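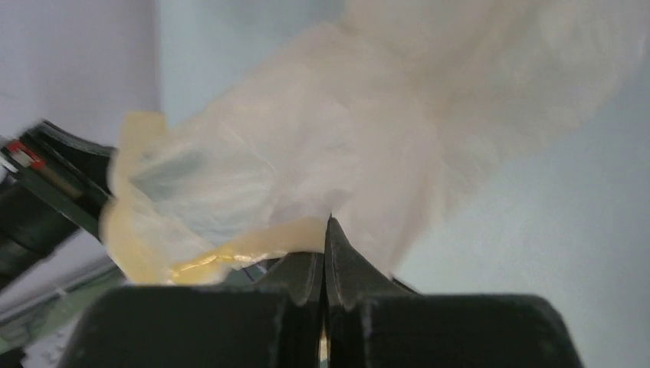 Antigoni Triantafyllou asked after the last report whether the bag cell was being repaired or rebuilt, and said she would like the next one to make that plain before anything else. It is being repaired. The frame, the controller and both mounts stay as they were when the grant was approved. What has changed is the gripper fingers, the wrist camera settings and the way the cell is looked after between runs.

Progress report, Coltstead bag handling cell
21 Oct 2023
4 min read

Fingers

The old fingers had worn at the tips and no longer closed evenly. On thin plastic this matters a lot. A gap too small to see by eye is enough to let a single layer slide out during a lift. We fitted the new pointed pair, shimmed the right side, and set the closing force again from zero. The cell now picks up soft, thin bags by a pinch near the seam, where the material is stiffer. Picks on the open part of a bag are still less reliable and we have left them out of the daily program for now.

The tips are checked at the start of each shift with a strip of the same film we handle. If the strip pulls free, the fingers come off and are cleaned before anything else is done. Full inspection is every 1000 cycles. We had planned on a longer interval, but tape glue builds up on the inner faces faster than the supplier led us to expect.

Camera and cables

The wrist camera was remounted and recalibrated after the finger change. Exposure is shorter than before. Moving plastic still blurs on fast lifts, so the program takes its grip check during a short pause before the arm goes up.

A cable at the wrist was rubbing on its clamp – Raphaël Bailly found it during a routine wipe-down. The clamp was turned and the cable replaced. The spare is on order from Grundov and had not arrived when this was written.

Stirer module

The Stirer module, which loosens packed bags before the pick, is working but noisy. One bearing has been changed. We expect to change the second during the next planned stop. The work needs some 30 minutes and no outside help.

Downtime and spending

The cell was stopped for 4 days in this period, all of it for the finger change and the calibration that followed. Parts came in under the approved amount. Labor ran over, mostly on calibration, and the difference was covered from the maintenance line. We are not asking for more money in this period.

Open items

– Written cleaning procedure for the fingers. The draft is with the Sauerland team, who will run the same gripper.
– Second bearing on the Stirer.
– Picks away from the seam. Tests continue, with results due in February.

Contact: Coltstead project office | © Coltstead 2023 | Back to top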